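Filed under: Workshop Notebook / Finishes & Glues
Search this notebook Search

January, a bit after lunch

Hide glue again! I know, I know, I said I was done with it after the stool, but Leilani Montoya left a bag of the Vanard pearls on my shelf with a note that just said "try the thick one" and I have no willpower. So this is day one of batch two, written up mostly so I stop making the same mess, and partly so Wojciech can quit asking me what ratio I used. (Wojciech: it's written down this time.)

First pot was 90 grams of pearls, covered with cold water by a finger's width and left on the windowsill overnight. Way too much water. It swelled up fine but the glue ran off the brush like soup, and the test joint in pine came apart with a twist of the wrist. Very satisfying noise, not a great joint. I poured the rest into a shallow tray and it's sitting on top of the cabinet drying back down, so at least it isn't wasted. If anyone bumps the tray, please put the mesh back over it, the flies love that stuff.

Second pot, same 90 grams, but I weighed the water too and stopped when the pearls were just barely under. Three hours of soaking and they'd gone to jelly with no hard centers when I squeezed one. Into the Dinevetti warmer (the old one with the wobbly lid, the good one is full of somebody's beeswax) and I kept it well short of a simmer. I skimmed the foam twice. The string off the brush was long and thin this time, the way Leilani showed me, and it grabbed in maybe a minute, which scared me a little because I still fuss with the alignment too long.
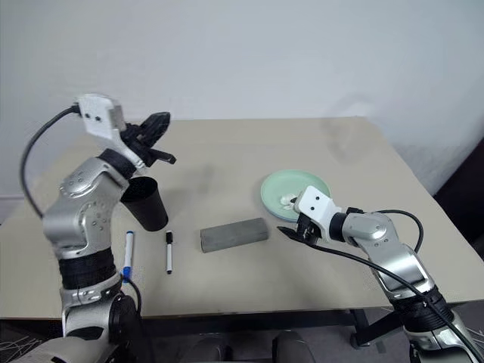

Anyway, open time. That's the whole problem with me and this glue. I warmed the second pair of boards with the heat gun before brushing and it bought me enough time to get them lined up and do a proper rub joint, sliding back and forth until it started to drag and then just letting go. No clamps! I always forget how nice that is. The first pair I didn't warm, and you can feel the difference along the seam, there's a ridge where it gelled before I got the last third pushed down.

Wojciech Pietrzak came through around then and said I should be adding salt, or urea, or both, and we had the same argument we had last winter. He's used salted glue on the Sepp chairs and swears by it. I think it makes the squeeze-out stay gummy forever, and I have the drawer side to prove it. We agreed I'd do one pot his way so we can put both sets of boards on the shelf by the sink, where it's damp, and leave them alone until spring. I'm writing that here so he can't move the deadline.

Things I want to remember:

- soak by weight, don't eyeball the water
- heat the wood, both faces
- scrape squeeze-out while it's rubbery, it comes off in one long ribbon (so good)
- rinse the brush in hot water right away. I didn't. It's a stick now.

I sawed the good pair into 13 strips across the seam and snapped each one over the edge of the bench. 11 broke in the wood and two let go at the glue, both from the end where I'd started brushing, so I'm blaming the cold end of the board. Leilani looked at them and said starved, I'd rubbed too hard there. Could be. She's usually right, annoyingly.

Veneer next. There's a little offcut of walnut burl in the Molum box and I want to try hammering it down with this same batch before it gets old. The pot goes in the fridge tonight with a label on it, a big one, after what happened with the last one and the soup. Need to order more pearls and a new brush, and find out who has the veneer hammer.

2 comments | 13 shares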